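Skevden Home Help > Furniture and Wood > Tables

Is my table top real wood or printed? And can I sand it

Posted by quintela_flats
Viewed 334 times

Got a table secondhand in April, 35 dollars, seller said "solid wood" but couldn't say what kind. Pale beige sort of color, lots of grain. No label underneath except a sticker that says Pidell and half a number. There's a faint ring from a mug near one end and a dull patch where somebody must of used the wrong cleaner. I want to sand the whole top and put oil on it but if it's a thin veneer I'll go right through, and if it's printed I'll wreck it in ten seconds. How do I tell before I start? Don't have many tools. Got a hand sander and some 120 paper. Table gets used every day so I can't have it out of action for weeks. Thanks in advance

3 replies

liltenach_joiner

Look at the end first. Short end of the top, get down level with it with a flashlight. Solid wood, the lines on top carry on over the edge and you see end grain, little curves or dots. Veneer, the lines stop dead at a strip, and the strip has its own grain going sideways. Printed, there's usually a seam and it feels like plastic on the corner.

Then turn it over. Underside of a solid top should have grain too, knots in more or less the same spots as above. Doesn't have to match exactly, a knot can go in at an angle.

Then look for repeats. Print repeats. Find one odd shape and go hunting for its twin. If you get the same one twice, same size and same way round, stop, dont sand.

If it's veneer you can still do the ring. Skip the 120. 220 by hand, with the grain, few strokes, wipe, look. The second you see a color change you're done.

If its solid go ahead, 120 then 180 then 220. Vacuum between. Oil thin, wipe off the extra after 30 minutes, leave overnight, second coat. You can eat off it again pretty soon but keep hot pans off it for a week or two.

Oily rags: lay them flat outside to dry. Don't ball them up in the trash, they can catch fire by themselves.

pinecone67

just put a tablecloth on it lol. my mother in law sanded hers and it looked worse. or try mayonnaise on the ring, leave it on overnight, worked for me on a dark one, no idea about light wood

sawdust_and_tea

Agree with the first reply mostly. One thing to add, people always forget to check which way the grain runs before they start, and then they sand straight across the bendy bits and get scratches that show up as soon as the oil goes on. My own top is pale like yours, with a knot figure where the lines loop round and then go off into long wavy bands. No single direction works for all of it. 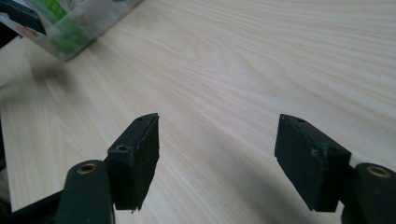
What I do on a top like that

1. Follow the long lines everywhere you can. Diagonal if they're diagonal, doesn't matter what the table edge is doing.

2. Around the loop, hand only, fine paper, 220 or up, light. Go with the main run of the grain and let the curve be.

3. Wipe with a damp cloth before you oil. Scratches show up when its damp. Let it dry, fix those, then oil.

4. Test patch underneath. Oil turns pale wood more yellow than you'd think, some people hate it. Water based clear stays lighter.

Skevden has a pinned post on ring marks too, worth a read before you sand anything, a warm iron over a cotton cloth lifts the white ones sometimes. Black ones no, thats gone deeper in.

Post back what the end grain looks like, easier to say then.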